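Pastel bowls – nest them or spread them out?
Kitchen & Dining > Storage and Sorting

kusley79
Happy new year all! Doing the big cupboard clean-out and I'm stuck on the cereal bowls. I've got the pastel ones, pink, mint green and light blue, and they've always lived in one tall stack. Every time I want the green one it's under the other two and I end up chipping something. My drawer under the bench is nice and deep, so now I'm thinking I'll lay them out flat on a bit of grey fabric instead. Has anyone done this?
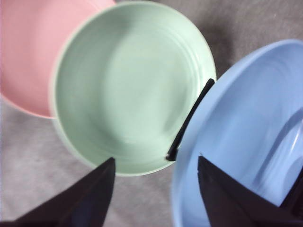 The trouble is they want to slide over each other. The green one keeps riding up on the pink, and if I leave a proper gap between them I lose the spot where the ramekins go. My favourite is the green one by the way, I love the little ridges inside!

Brallis_Bay
Stack them. You've got a deep drawer and you're using the bottom five centimetres of it. That's where my mixing bowls would go.

Felicja Żak
I'm with kusley on this. We went flat in August when we redid the kitchen and I haven't chipped a bowl since. Mine sit on an old flannel sheet folded in four – it grips better than the rubbery liner, which went sticky on us.

siregar23
Do you two have kids though? Ours yank the drawer open like they're starting a mower. Flat bowls would be in a heap at the back by breakfast. Stacked with a paper towel between each one, no dramas.

Felicja Żak
Two kids, same yanking. The flannel holds. You do need it to reach right to the sides or it bunches up.

Brallis_Bay
Paper towel between each one every single time you empty the dishwasher? I'd last a week.

siregar23
It takes three seconds mate

kusley79
Ha, didn't mean to start a fight. Does anyone know if a matte finish marks more easily? I've got grey scuffs on my dinner plates from cutlery and I'd hate to do the same to these.

Purnham_Pete
Mine do. Bicarb and a damp cloth gets most of it off, but go gently and try the underside first. I'd keep spoons out of that drawer altogether.

kusley79
Good tip, thanks Pete. I'll go flat for a month with the fabric cut to size and let you know how the ramekins get on.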